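In defence of the plain bar of soap

I have gone back to bar soap, and I'm afraid I've become a bit of a bore about it.

It started in July, when I was clearing out the cupboard under the bathroom sink. You know the sort of cupboard. Mine had plastic bottles in it that I'd clearly bought, used once and gone off, plus a couple that seemed to be the same hand wash in different moods. One was a Grelier "evening ritual" wash. I don't have an evening ritual. I brush my teeth and look for my glasses.

I sat on the edge of the bath with a bin bag and thought, when did washing your hands get so complicated? My gran had one bar by the kitchen sink and one by the bath, and as far as I could tell they came out of the same packet. We were all perfectly clean. My brother was less so, but you couldn't blame the soap for that.

So I bought a bar. Then I bought a few more, and now I have opinions.

The first is that liquid soap makes you wasteful without your noticing. A pump gives you what the pump fancies giving you. Most of mine went straight down the plughole before I'd even got my hands together, and I'd do a second squirt out of habit. With a bar you pick it up, turn it over a few times, and put it back. It's very hard to use too much. A 500 ml bottle used to vanish from our kitchen at a speed I'd have found suspicious if I'd lived with lodgers, whereas the first bar is still going strong and has only just started to get thin in the middle.

The second is that I'm tired of being sold water. I know there's more to hand wash than that, and I'm no chemist, but pick up a full bottle and then pick up a bar and tell me which one needed the bigger lorry. And then there's the bottle itself, with its pump and its little spring, which our council won't take unless you pull it to bits first. I have tried to pull one to bits. I'd rather not talk about it.
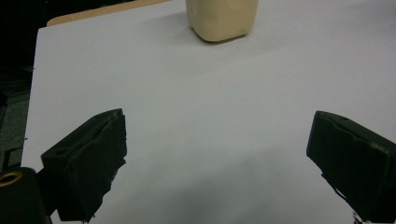 Pale, plain and soft at the corners: my idea of a good-looking block.

I do like the look of a plain block, I'll admit that. No label, no swirl, no dried petals stuck to the front that end up in your sink strainer. A lot of the new bars have caught the bottle disease, I'm sorry to say. I was in a gift shop on holiday and they had a Basach one with bits of something gritty in it, sold in a box with a ribbon, for 14 pounds. Fourteen pounds! For that I'd want it to wash me while I sat down. The whole charm of soap is that it's cheap and dull and it works, and the minute somebody puts a ribbon on it I feel I'm being had.

Now, people do object, and I've heard most of it at my own dinner table. The big one is that bars are dirty, that you're all sharing the same lump. I used to half believe this. But you rinse it, don't you? It's soap. You handle the light switch and the fridge door and the telly remote all day long and I've never seen anyone wince at those. If you've got a guest with a thing about it, put a fresh one out. Unwrapping a new soap for a visitor is rather a nice old-fashioned thing to do, and I wish we hadn't dropped it.

The fairer complaint is the mush. Yes, all right. A bar sitting in a puddle goes to jelly and glues itself to the basin, and there's no dignity in scraping it off with a fingernail. But that's the dish's fault! Half the soap dishes in the shops seem to have been designed by people who've never owned soap. They've got a lovely smooth bowl shape and nowhere for the water to go. Get one with slots, or ridges, or do what I do and use an upturned jar lid with holes banged in it. It looks terrible and it works a treat.

What annoys me more than any of this is how quickly we let the ordinary thing get shoved off the shelf. In our supermarket the bars are down at ankle height, next to the pumice stones, as though you ought to be a bit embarrassed to be seen bending for them. Everything at eye level has a pump. I don't think there was ever a moment when we all agreed bottles were better. They were just there, and then they were everywhere, and then our children thought soap was a thing that came out of a spout.

I'm not going to pretend I've saved the planet, or even much money. And I've kept one bottle by the back door for when I come in from the garden - you can work a pump with your elbow, which is handy when you're mud to the wrists. I'm not a fanatic.

But do buy a bar next time you're in. Get the cheap white sort from down by your ankles, find it a dish with some holes in, and give it a month or so. My other half held out for ages and has now asked for one in the shower.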